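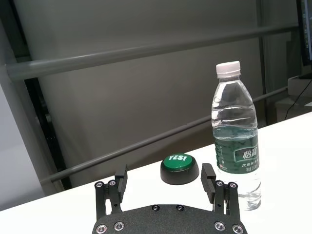 3.2 Objects and table

Figure 2. The green "YES!" button and the water bottle on the white table.

I'll be upfront that picking the objects took me far longer than it should have. The question I carried over from the Pretville interviews was a small one: when you ask someone to say yes to something at a table, and there is a drink within reach, what do their hands do first? People had told me over and over that they "grab a water to think." I wanted to see if that held up with a physical yes sitting right next to the water, so I needed a thing to press and a thing to drink from, and both had to be so ordinary in shape that I wouldn't spend half of each session explaining them.

For the yes I settled on a push button with a domed green top on a glossy black base, with YES! across the dome in bold white capitals. My first plan was a plain button with a paper sign next to it, and it went badly. Pilot visitors read the sign, looked at me, and asked if they were supposed to press now (I had told them already, twice, but signs seem to reopen the matter). Putting the word on the thing itself ended those conversations. Marcela Procházka, who ran the pilots with me in November, worried that the exclamation mark was pushy and would hurry people along. She may well be right! I kept it anyway, and I come back to her objection in Section 5.

For the drink we used still water in a clear plastic bottle with a white screw cap and a dark green label around the middle. We had tried a glass and a pitcher at the Abella rooms before that, and the trouble there was pouring. Pouring is a lovely thing to watch but it takes both hands and all of a person's attention, and in my notes it swallowed up everything else. A bottle can be picked up, fiddled with, turned around to read the label and put down again without a sip being taken, and those little in-between handlings are just what I was after. The see-through plastic helped too, as I could check the water level without walking over and making a fuss of it.

I did wonder about the color. Green on the button and green on the label might tie the two together in people's minds, and one pilot visitor asked me if they came as a set. They didn't, and I couldn't find a way to rule out that others had the same idea without planting it.

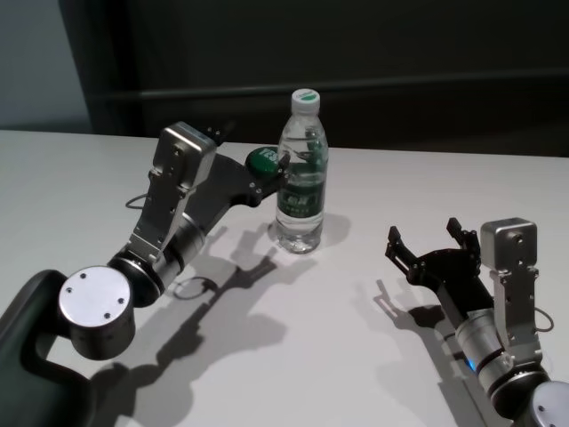 Then there is the table. I wanted a white top because Jomar Cabrera, who coded the sessions, had struggled with the wood grain in our older Jullach material. On a pale surface it's easier to tell whether a hand is resting on the table or hovering just over it, and that difference matters for the "about to" category in Table 1. The price we paid was glare. With the lights on overhead the tabletop goes so bright that shadows can nearly vanish from some angles, and Jomar ended up marking a handful of moments as unclear on those grounds alone. If I were setting this up again I'd go for a light gray - still pale, but kinder to the person doing the coding.

We ran 16 people in the main round, each for 25 minutes. Before every session I put the button and the bottle back by eye. No tape, no pencil marks. I know that will bother some readers, and it bothered Marcela, but in the pilots we had taped outlines on the table and people treated them like parking spaces. They would pick up the bottle, drink, and then set it back exactly inside its outline, with great care. Take away the tape and they put it wherever they liked, often on the far side of the button, so that the next reach had to go past one thing to get to the other. I count that as behavior worth having.

All handling was logged in Drokis using the same two codes we used in the pilots, "touch" and "move," with a free comment field that Jomar filled generously. A press on the button counted as a touch even if the button slid a little. Turning the cap was the one thing we argued over, and we ended up logging it as a touch on the bottle, with "cap" in the comment field so it could be pulled out later for anyone who disagrees with us.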